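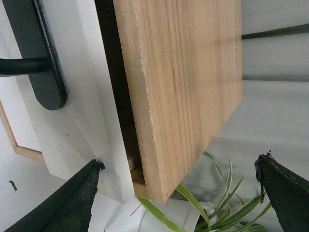

Figure 3. Light pine panel with square corners, next to a white painted surface.

4.2 Packing panels with a fixed grain direction

We now turn to the case where every rectangle must keep its orientation. Let R be a set of n rectangles and let k be the number of distinct widths. Without rotation, the problem of placing R in a strip of least height remains NP-hard, even for k = 3, by a reduction from Partition. If k is fixed and all heights are equal, a dynamic program over the width counts finds an optimal packing in polynomial time.

We ran this program on 453 instances from the Clalta set, the largest of which has 3233 rectangles. All instances with k at most 8 were solved to optimality. For larger k we used the shelf heuristic of Salminen and Vrettos – with ties broken by height – and compared its result with the area bound of Lemma 8.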